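Ticket 1375 - Mesh basket overfilled, sorting boxes in wrong layout
Site: Weleo play store, toy return point
Status: Open, awaiting parts
Priority: Low

Reported fault: returned toys are piled to the rim of the wire basket. Lid will not seat. Label on the shelf gives the limit as 53 items, last checked in November.
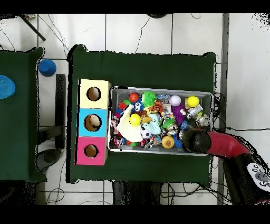
Basket and stacked boxes, yellow on top.

11:20 - Checked basket against the Mendley sheet. Rated load is 800 g per layer, soft toys only in the top layer. Large plush is lying across the left half and balls are sitting on and around it. Moved on to contents.

11:45 - Rubbish found in with the toys.

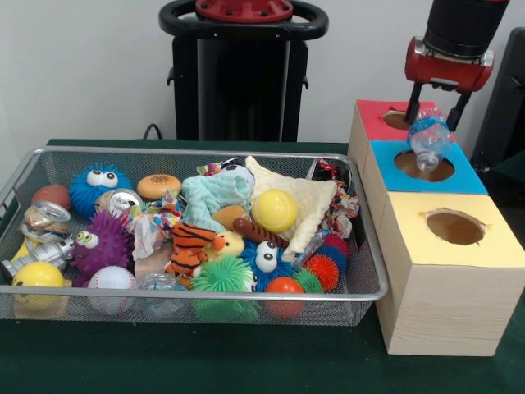
Crushed drinks cans and wrappers are not stock and go to recycling. Cans first - the edges can snag fleece and the spiky rubber toys. Anything fleece or knitted to be shaken out and checked for pulls before it goes back.

12:10 - Box layout queried with Dinsa. They want the three boxes side by side with all the holes clear, not stacked.
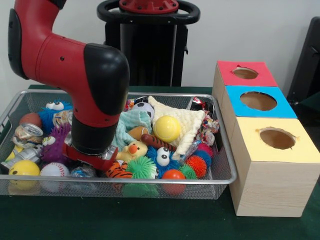 Dinsa also asked for balls to be split from plush before the next count. Proposed split: balls in yellow, small plush in blue, everything else in red or pink, depending on which set is out. Large plush stays in the basket.

12:35 - Mesh to be checked for bent wires once the basket is empty. Replacement lid requested from Skinetti, some 11 working days. 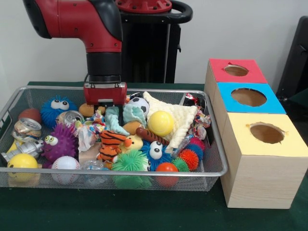 Basket contents, with cans and wrappers among the toys.

Next action: clear rubbish, sort, recount, update shelf label. Leave ticket open until the lid arrives.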